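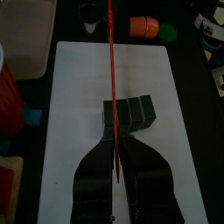

Ankit Vishwakarma wrote that the green blocks in his set would not stay in line once four of them were placed side by side, and he asked whether the sheet underneath was at fault or the blocks themselves.

Ticket status: Closed
Product: Prurnar block set, dark green
Category: Fit and alignment
Opened: December 6, 2022

Summary of request
The customer uses the cubes for pattern work on a plain white sheet laid over a dark tabletop. He reports that a row begins straight and gradually turns at an angle as further blocks are added. He also reports thin gaps between some neighbouring blocks. He requested a replacement set or advice on correcting the fault.

First response, Clala Support
Thank you for contacting Clala. Before a replacement is authorized, we ask that the following checks be carried out in the order given.

1. Remove all blocks and confirm that the sheet lies flat. A sheet that has been stored rolled should be left under an even weight for 72 hours.
2. Wipe the faces of each block with a dry cloth. Do not use water or cleaning spray.
3. Place 2 blocks together on the bare tabletop and check the join at eye level. Turn one block a quarter turn and check again.
4. Repeat with the remaining blocks and set aside any that leave a gap on every face.
5. Rebuild the row against a ruler, then remove the ruler without sliding it.

Please advise us of the result of step 3 in particular. A gap that closes when the block is turned indicates residue or a raised edge on one face.

Customer update
Mr. Vishwakarma replied that the sheet had been kept in its tube since April and was lifting slightly at one corner. On the bare tabletop all joins closed except those involving a single block, which left a gap on two of its faces. Cleaning made no difference to that block.

Second response, Clala Support
The results point to two separate causes. The turning of the row is consistent with a sheet that is not lying flat. The gap is consistent with a raised edge left from moulding, a fault already recorded for part of the Stetix batch. More than 200 blocks from that batch have been withdrawn.

The customer was advised to flatten the sheet as described in step 1 and to stop using the affected block. Sanding is not recommended, as it removes colour from the face and may leave the block undersized.

Resolution
A packet of 9 replacement blocks was sent from the Lương warehouse at no charge. The customer has confirmed that the sheet is now flat and that a row built with the replacement blocks remains straight. The affected block need not be returned.

Related articles
Storing paper and card work sheets
Checking blocks for raised edges
Requesting single replacement pieces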